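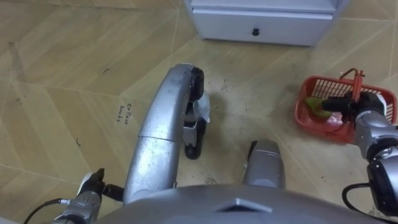 **Figure 1.** Head-camera view during the basket task. The right gripper reaches into the red basket; the left gripper is empty. The task name "Collect bowls" is written on a floor tile.

### 4.3 Basket handling near floor level

The third group of trials took place on the floor, in front of a low white cabinet with one drawer. We chose this setting after the tabletop trials in Section 4.2, where most of the objects sat at a convenient height and had clear space on all sides. Homes are rarely laid out that way. Toys, shoes, pet dishes and shopping end up on the ground, and a person picks them up by bending over without giving it much thought.

All floor trials were run on the Ellard platform with the Vorkeo grasp planner. Training used 2416 demonstrations collected by teleoperation, of which 1851 involved a container of some kind. Godfrey Mwakyusa led the collection and Rhona Jardine did the labeling. We did not retrain between task groups, so any loss of performance from table to floor comes from the setting and the objects.

A basket is a harder object than it looks. The sides are an open grid, and depth readings taken through a grid mix the near wall, the contents and the floor behind. The planner was built for solid surfaces and tended to place its contact points a little too deep. A folding handle adds a second problem. It can stand up or lie down, and the planner treats those as two different shapes. When the handle stood up, the planner often proposed a grasp at its base, where the fingers overlap the rim.

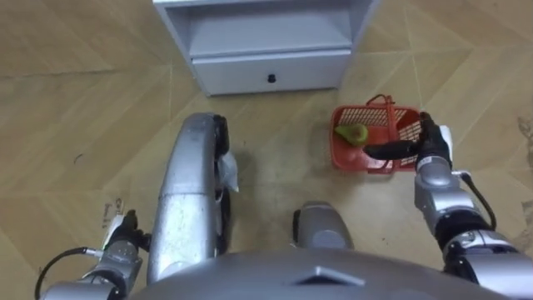
Grasping at the rim has a cost that the success rate alone does not show. A hand that takes hold of one end of a basket has to resist the weight of the other end, and light contents such as a single fruit roll when the basket tips. A person would shift to the handle or bring in the other hand. Our policy seldom did either. In the two-handed demonstrations the operators used the left arm freely, but that behavior carried over poorly, and in many runs the left arm stayed low while the right did all the work.

The robot's own body was the other main source of trouble. Looking steeply down, the head camera sees a good deal of torso and lower limb before it sees the workspace. We masked these regions using joint positions, following the approach in the Nzioka baseline. The mask was accurate when the robot stood still and lagged when it moved, and a lagging mask sometimes removed part of the basket from the input.

We scored each run on three points: whether the target went into the basket, whether it stayed there, and whether the basket ended upright. Placing was the most reliable of these. Keeping the basket upright was the least. Operators stopped a run if a limb came too close to the cabinet, and a stopped run was scored as a failure even if the object was already in place.

On the question raised in Section 1, our reading is mixed. Putting a small item in a basket on the floor is within reach of current methods if the area is clear and someone is there to step in. Carrying that basket to another room is a separate task, and we did not test it. The Besamano tests in Section 4.4 look at the same planner with stacked dishes, where the contents are rigid and the container has solid walls.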